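Forum > Older Cars > Memories and Stories

Topic: The car you should not have sold

coelho_erme
My first car was a Trakden Clanen, a small sedan with two doors and a heater that worked only in second gear. I bought it from my neighbor for 500 dollars, with 1,338 miles on the rebuilt engine, so he told me. I kept it for 5 years and then I sold it in February, when I needed money for the rent. I am still sorry. Which car do you regret? 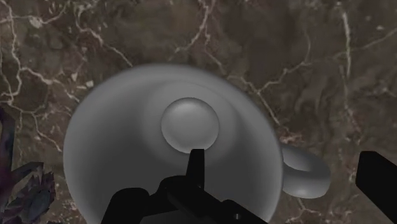
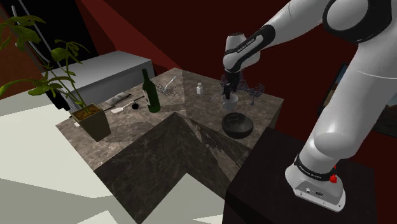 Two renders: gray pot with its round knob, then the arm over the small white cup.

Ermelinda Coelho

dundale34
Mine was also a Clanen, but the wagon. I don't regret it at all. The floor behind the driver had rust so bad that my brother put his shoe through it. People remember these cars better than they were.

coelho_erme
I am sorry for your floor, but mine had no rust. It slept in a garage all its life.

H_Lobo
Dundale is too hard with the Clanen. The early ones had thin paint under the doors, this is true. The later ones were much better protected. I drove one every day for many winters and I changed only the clutch cable and one wheel bearing.

dundale34
Mine was a later one. So?

H_Lobo
Then maybe yours had an accident before you bought it. Did you look at the welds near the jack points? If they are not even, somebody repaired it.

dundale34
I was nineteen, I looked at the radio.

amarasinghe_garage
I regret a pickup, not a sedan. I traded it for a motorcycle, and the motorcycle was stolen the same summer. My father did not speak to me for a week - it was he who found me the pickup.

About the heater of the first poster: this was the flap cable. When it is too short, it pulls when the lever moves to second. A longer cable costs very little.

coelho_erme
Thank you, but you come 34 years too late! I drove all those winters in second gear through the town and everybody behind me used the horn.

H_Lobo
I don't think it was the cable. On the two-door the flap is moved by a rod. I would say a loose engine mount.

amarasinghe_garage
Rod on the wagon, cable on the two-door. I have the workshop book at home, I will look tonight and write the page here.

H_Lobo
Please do. I can be wrong, but I remember the rod very well.
Horácio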